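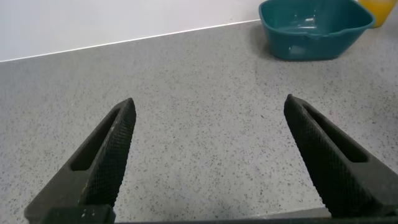

Worktop thread, as a few people asked what I ended up doing about washing up without a draining board. The kitchen at Orkolstead was fitted with a flush sink and no grooves cut into the top, so everything wet lands on the flat. The top is light grey with a dense small dark speckle. A teal plastic basin lives on it, against my stated preference for having nothing live on it.

Speckle first. It hides crumbs very well. I regard this as a defect. On a plain white top you see the crumb and wipe it. On this one you find it with your forearm.

Method: put your eye level with the surface and look along it towards the window. Anything raised throws a shadow. Takes a few seconds. I do it last thing at night and have been asked to stop doing it when there are guests.

Cleaning. I have tried three things since February: washing-up liquid in warm water, a spray from Nalline, and plain water with a microfibre cloth. The liquid leaves a film unless rinsed twice. The spray leaves a film regardless. Plain water and a cloth, then a dry cloth, leaves nothing I can find.

The dry cloth is the part people skip. We have hard water here. Leave a puddle overnight and you get a ring, and the ring is pale, so it shows on the dark specks and not on the grey between them. It looks like the pattern has faded. It has not. White vinegar, one part to 8 of water, short contact, rinse, dry. Check the care sheet for your own top before copying me.

Basin. Plastic, bought from the Twal shop when the old enamel one chipped. Reasons for using a basin at all: the sink is too wide and takes an absurd amount of water to fill. I measured it with a jug. The basin does a full supper wash on 8 litres and a kettle.

Reasons against: the underside holds water. Lift it straight out of the sink, put it on the worktop, and you have made the ring described above, in a larger diameter. Tip it, wipe the base, then put it down.

Wall. No tiles or upstand behind this stretch, only white paint. It was meant to be temporary. I wipe splashes the same day and it has held up better than I expected. Kitchen emulsion, two coats, from the Flodamholm trade counter. Would still fit an upstand if starting again, 50 mm at least.

Someone asked about scratches. None that catch a fingernail. Dragging a pan leaves a dark metallic line which looks like a scratch and rubs off with cream cleaner and patience. Use the chopping board anyway. The top will blunt your knife long before the knife marks the top.

Cost of the alternative, for completeness: I was quoted 1,000 to take the section out and have drainage grooves machined in. Declined. A folded tea towel does the same job and goes in the wash.

Still undecided on the sealant line at the back edge. It has yellowed near the tap and nowhere else. If anyone has used a clear one next to white paint for more than a year, tell me which.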